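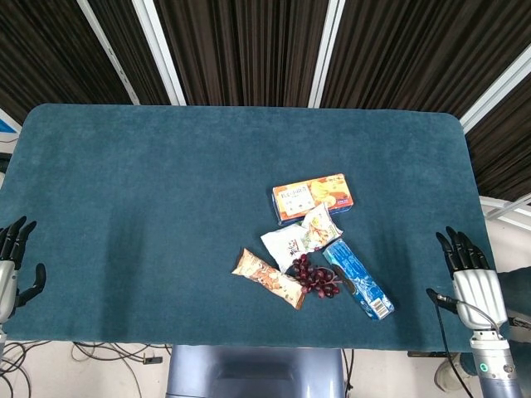 Both hands at the snack table, with the grapes in the middle of it all.

Hello again from the back bench! Quite a few of you have been asking how the two-handed robot is getting on, so I thought I'd better write something down before the next build night on 17/01/2022.

The big job over the holidays was wiring. Rónán Coughlan and I spent two long evenings re-running the thumb cable on the right hand (it kept snagging on the elbow, and we'd had enough of it), and then Emese Csizmadia rewrote the bit of code that tells the fingers how far to close. She's got 32 settings in there now and I understand perhaps four of them.

We've moved on from wooden blocks to food, which is much more fun and far more annoying. Boxes are the easy ones, as they've got proper corners. Crinkly bags slide about all over the place, and grapes – well, squeeze too hard and you're off to find a cloth. My own favourite is still the blue biscuit box. The carpet on the tabletop was Joris's idea and I was rude about it, sorry Joris, it's staying.

Next up is getting both hands to work on one thing together, say one holding a bag steady while the other takes hold of a box. We also need a longer lead and somebody with patience to tidy the cables on the floor, so if that's you, come along on Monday and ask for me or Rónán. Bring snacks, preferably in boxes!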